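Two arms, one table: the planner rewrite in pictures

Tulevano project pages > Gallery
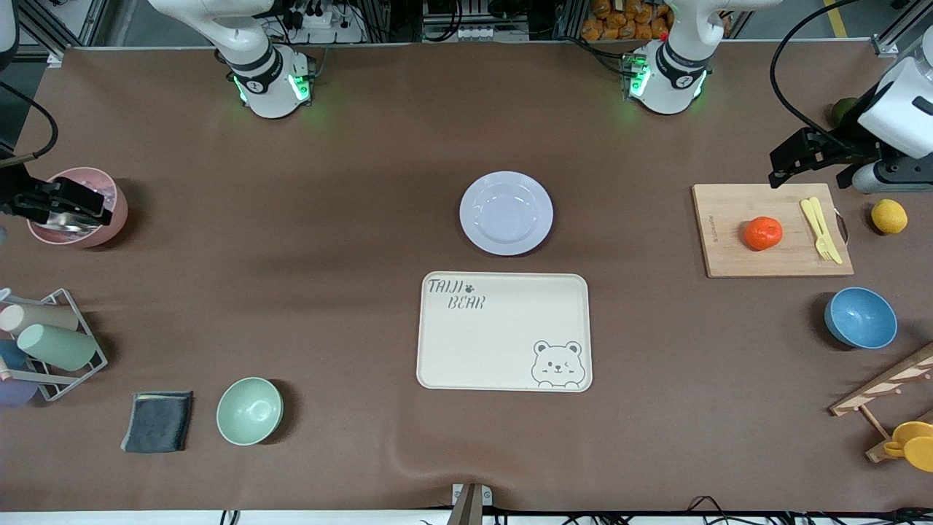
Right arm in the pink bucket, left arm over by the chopping board. Two goals on the go, one planner.

I keep promising to put up a proper page about the software side of Tulevano and I keep putting up a changelog instead. So this is the gallery version, with notes underneath on what was going on in the code (skip to the bottom if you only want the settings).

The short story is that we used to plan each arm on its own. The right arm got its path, the left arm got its path, and a little referee process sat between them and shouted stop if they got too close. It worked, sort of, but the arms spent an awful lot of time being polite to each other. In May I ripped the referee out and started again with one planner that treats both arms as a single thing with a lot of joints. I called it Vilau, mostly so I could stop calling it "the new one".

The layout up there is a nice one for it, with the two grippers right out at opposite sides of the table. The old code would still have made one of them wait its turn! Vilau looks at the whole stretch of both paths, sees there's plenty of room in the middle, and lets them both get on with it. The hard cases are when both arms want the plate in the centre, and there it does still choose who goes first. I've got a cost for that and I'm not in love with it.

Buckets are their own headache. Once the fingers are below the rim, the only safe way out is up, and the early builds of Vilau had a habit of finding clever sideways exits that were fine on paper and would have taken the bucket along for the ride. Now anything marked as a container gets a small invisible chimney above it, and the gripper has to leave by the chimney before it's allowed to plan anything else. Same rule for the bowls and for cups that are standing up. Cups lying on their sides in a rack are a different matter and I've cheated there: they get a fixed approach direction from a lookup table that I typed in by hand.

Perception is handled by Ji, our object tracker. Ji is good at round, bright things, so a tangerine on a board is about as kind a target as you can give it. Shiny metal is where it gets nervous, and thin plastic cutlery laid side by side tends to come back as one wide object with a silly grasp point in the middle. I've added a split step for that, which helps on forks and does nothing much for spoons. If you've got a better idea, please send it!

The item shapes come from a catalogue called Furnico, which currently has 99 entries, of which 44 are cups or bowls. (I like cups. Sorry.) Each one holds a rough outline, the container flag, and whichever grasp directions are allowed.

Settings I've been using, for those who asked:

Replan rate: 5 times a second
Clearance between arms: 23 mm
Container chimney: on
Split step for cutlery: on
Old referee: off, and deleted from the main branch

Next up is handing things from one arm to the other, which needs both grippers to agree on where an object is while Ji can only half see it. The branch is already open and the tests are already red.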